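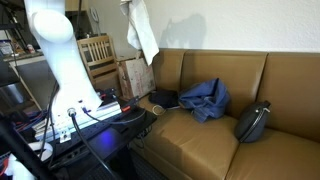
Leather Couch Care: Your Questions

We get a lot of mail at Hullance about tan couches (they do show everything, bless them), so we've gathered the questions that come up most often.

How often should I clean my leather couch?
A wipe with a soft, barely damp cloth every week or so is plenty for most homes. Go down between the cushions too, where the crumbs like to settle in and make themselves comfortable. Conditioner is only needed every 6 months.

Can I leave bags and clothes on the seat?

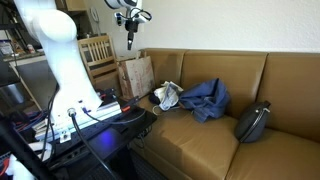 For an afternoon, of course, and we all do it! Overnight or longer is another matter. Dark fabric can pass its dye on to pale leather, especially in warm weather, and a zipper can leave a scratch that is very hard to coax out again. If your couch tends to collect things, a basket beside it works wonders.

My couch has gone creased. Is it faulty?
Not at all. Soft creases come with sitting, and many of our customers grow quite fond of them. Plump the cushions now and then and swap them around if your model allows it.

How much conditioner will I need?
One 250 ml bottle of Grosska Balm treats a three-seat couch, with some left over for a footstool. The 400 ml bottle suits a corner couch like the Sutosholm. Please try it on a hidden spot first and give it a full day to dry.

Does it matter if the couch touches the wall?
It's fine, though we do like to leave 3 inches if there's a heater nearby.

Last updated September 28, 2026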